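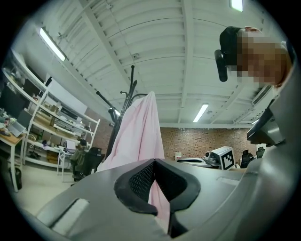
Figure 1. Light pink cloth hanging in soft folds.

4. How cloth moves through the home

4.1 Starting points

The first thing we learned from the diaries is that cloth in a house hardly ever stays where it was meant to stay. We had planned this part of the study around two tidy groups, things people wear and things people use, and we wrote the diary sheets to match. Within days of the first sheets coming back from Fumholm the margins were full of notes that fitted neither group: a bath towel that had become the dog's, a nightie kept for dusting, a flannel sheet torn into squares and then, to our delight, sewn back together as a cot blanket. We had asked people to tick a box and they had drawn arrows between the boxes instead. We changed the sheet before the Praler households began, and the rest of this section is built on the arrows.

The 74 households in the study kept their diaries through November, with each cloth item entered when it changed place, job or owner. People could use any name they liked for an item, and we kept those names in the data. This made the coding slower, but it gave us the richest material in the project. The same square of cotton might be "the good tea towel" in its first entry, "the old tea towel" in the next, and "rag (blue)" by the end of the month. The cloth itself may have changed very little in that time. What changed was its standing in the house, and the diary names let us follow that standing from entry to entry.

Earlier work on household textiles has mostly looked at the two ends of the story, buying and throwing out [6, 11]. We have learned a great deal from it. The middle has had far less attention, and the middle is where most of the life of a cloth is spent. A towel may be bought in a minute and put out with the rubbish in less, but for years in between it is washed, hung, folded, stacked, lent, stained, argued over and moved from one shelf to another. Each of those moves says something about how the house is run.

4.2 Stepping down

The commonest path in the diaries was the one we came to call stepping down. An item begins in a visible, cared-for job, such as a guest towel or a shirt for work, and moves by stages to jobs where looks matter less. Bath towel to beach towel to car towel was a path we met again and again. So was shirt to gardening shirt to rag. Each step was usually small, and people were quite firm about the order. One diarist in Brisitz wrote that a towel "can't go straight to the shed, it has to do its time under the sink first," and several others put the same rule in their own words.

What sets off a step? We expected wear to be the answer, and often it was: thin patches, frayed hems, a stain that would not shift. But a good share of the steps had nothing to do with the state of the cloth at all. The arrival of something newer pushed an older item down, even when the older one was still perfectly sound. A new set of towels given as a present could start a long chain of moves, with last year's set going to the children's bathroom, the children's set going to the laundry, and the laundry set going to the garage. We call these chains push-downs. They are lovely things to follow through a diary, and they explain why houses that buy very little can still have a great deal of movement in their cupboards.

Softness played a part that surprised us. We had assumed that a cloth would lose standing as it aged. For some jobs the reverse was true. Old cotton that has been washed many times was prized for faces, babies, sick people and glass, and a few items moved up the order late in life for this reason alone. A worn pillowcase became the only thing allowed near a pair of reading glasses. A thin old towel was brought back from the rag bag for a newborn. The diarists wrote about these cloths with real warmth, and it was hard not to share it.

Colour mattered too, though in a quieter way. Pale items were watched more closely for stains and tended to step down sooner, while dark items could stay in view for years. Several people kept pale and dark cloth in separate stacks and gave the stacks different jobs. In the Praler diaries, pale towels were often held back for hair and face, with darker ones used for hands and floors. We do not think this is a matter of fashion. It seems to come from the wash, where pale and dark are parted anyway, and where it takes extra effort to bring them back together on one shelf.
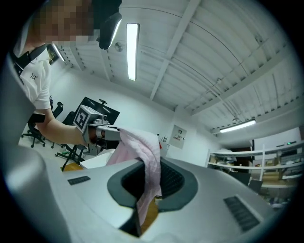 4.3 Holding places

Between one job and the next, cloth waits. Every house in the study had at least one spot where items sat without a settled purpose, and most had several: the end of a bed, a chair in the hall, the top of the dryer, a bag behind a door. We call these holding places. People often apologised for them in the diaries, as though a heap on a chair were a sign that something had gone wrong. Our reading is much kinder. A holding place gives the house time to decide. A jumper that has been worn for an hour does not belong in the drawer and does not belong in the wash, and the chair lets it stay somewhere in between until the next cold evening settles the matter.

Items waiting for a decision about stepping down behaved in much the same way. A towel with a new hole might go back into the cupboard at the bottom of the stack, be used when everything else was on the line, and go back to the bottom again. This could continue for a very long time. One Kurup household wrote about a hand towel that had been "on its last wash" since before they moved in. The bottom of the stack is a holding place hidden inside a storage place, and we missed it completely in our first round of coding. Once we knew to look for it we found it in nearly every cupboard that was described to us.

Holding places also have a social side. A heap that sits in a shared room is a message to whoever passes. In some houses the message was understood by all (fold me, take me upstairs) and in others it was a source of steady, low-level grumbling. We visited 12 of the households after the diaries closed, and we asked each one to walk us through the path of a single item from the wash to its next use. Almost every walk went by way of a heap that had not been mentioned in the diary. When we asked why, the answer was nearly always that the heap did not count. The cloth was just there for now. "For now" is such an ordinary phrase, and we have grown very fond of it, as it describes the state of so much of what people own.

4.4 Leaving

Cloth left the home by fewer routes than we expected, and rarely in a single step. Good items were passed to family and neighbours, or taken to a charity shop. Worn items went into the bin, very often after one final dirty job such as wiping down a bike chain or soaking up spilt paint. Many diarists described saving a rag for exactly this sort of job, so that its last use would be one it could not come back from. The dirty job seems to make throwing out easier. A clean rag is hard to put in the bin, while a rag covered in grease has made the choice for you.

The four sites did differ here. In Fumholm, where there is a well-used swap table beside the library, people passed things on earlier and in better shape, and stepping down was shorter as a result. In Kurup, where sheds are large and the tip is a long drive, worn cloth stayed at home and the shed took up the slack. Brisitz and Praler fell between the two. We would be careful about reading too much into this, as the sites also differ in the age of the people who took part and in how long they had lived in their homes. Still, the pattern is clear enough to be worth following up, and the swap table in particular deserves a study of its own.

4.5 Limits of the diary method

Diaries ask a lot of people, and they reward attention to things that stand out. A favourite towel will be written up in full while a plain one goes by without a word. We think our data lean toward items that people like or are annoyed by, and that the quiet majority of household cloth is under-recorded. The home visits helped to some extent, as cupboards could be talked through shelf by shelf. Keeping a diary also changes what is kept. Several people told us they had cleared out a drawer simply because they were tired of writing about it, and at least one rag was rescued for the same reason turned around: it had become interesting. We have left these entries in the data and marked them, and the counts in Section 5 are given both with and without them.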